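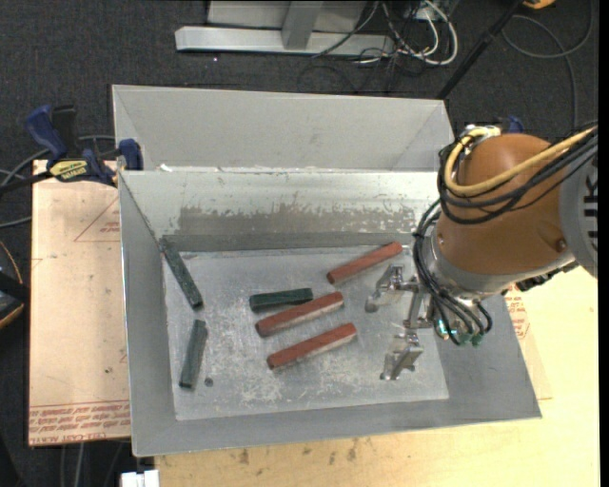
Wednesday, October 26, 2022

Payroll and tax modelling, notebook 13

Picked up the employer contribution problem from last week. The Pliso build still treats the Health and Social Care Levy as a separate line from April 2023, and the uplift to National Insurance as ending in the same month. Both are now wrong. The uplift goes on 6 November and the levy is not coming in at all, so the model needs a split year with a change part way through and nothing new at the far end.

Changed the rate table first. The old table has one row per tax year and class. Replaced it with one row per class and effective date, and let the lookup take the latest row on or before the pay date. Employee main rate 13.25% up to 5 November, 12% after. Employer rate 15.05% up to 5 November, 13.8% after. The dividend rates are not touched by this and stay as they are.

Directors are the awkward part. They are assessed on an annual earnings period, so a date lookup gives the wrong answer. The published blended rates for the year are 12.73% employee and 14.53% employer. Put these in as a separate class with no effective date. Did not try to derive them from the two halves.

Ran the McIver sample through both versions. 469 records, weekly and monthly mixed. 19 came out different from the hand calculation. Went through them:

Most are directors paid monthly who were flagged as ordinary employees in the source file. Fixed the flag, and they agree to the penny.

Four are monthly staff whose October pay was run late and dated in November. The lookup uses the pay date, so they get the lower rate. That is correct on the rule as written. The hand calculation had used the month the work was done in. Corrected the sheet and left the model alone.

One left over. Weekly paid, two payments in the same week, one of them a correction. The model works the threshold out twice. Not a rate problem and was probably there before. Logged it under Imside, to look at separately.

Sheena Rutherford asked whether the summary for the councillors should call the reversal a tax cut. My view is that the note should give the rate before and after and the change in pounds at a few salary levels, and leave the label to whoever presents it. She would like a line on income tax thresholds as well, as these are frozen and pull the other way as pay rises. Agreed, but it should be its own table. Putting both in one column hides which measure does what.

Rounding: Priteo rounds each payment, Pliso rounds the running total. Over 1,000 dummy payments the two drift apart by a few pence. Have set Pliso to round each payment so the outputs can be compared directly.

To do:
Re-run McIver with the corrected flags and save the output under a new name.
Threshold table for Sheena, salary levels to be agreed with her first.
Take the April 2023 levy row out of the test file too. It is still there and will fail the check.
Ask who looks after the old rate table, as two other sheets read from it.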